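Kinero Planner Gallery — Kitchen Tasks
Isla Kereama, 11 Feb 2024

Renders from the Kinero motion planner running in simulation. Each task gets 250 planning attempts with a fixed seed per attempt.

Shelf task: the gripper is pointed toward a metal bowl on the open shelf, with a cabinet door partly open nearby.

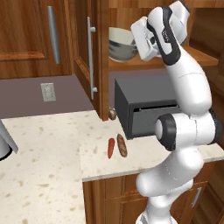

What happens when the planner finds no path?
It resamples the goal pose up to 5 times, then logs the query and moves to the next seed.

Timeout is 600 ms per query. Collision meshes are padded by 2 mm — doors included. Config files are in the Derkico repository.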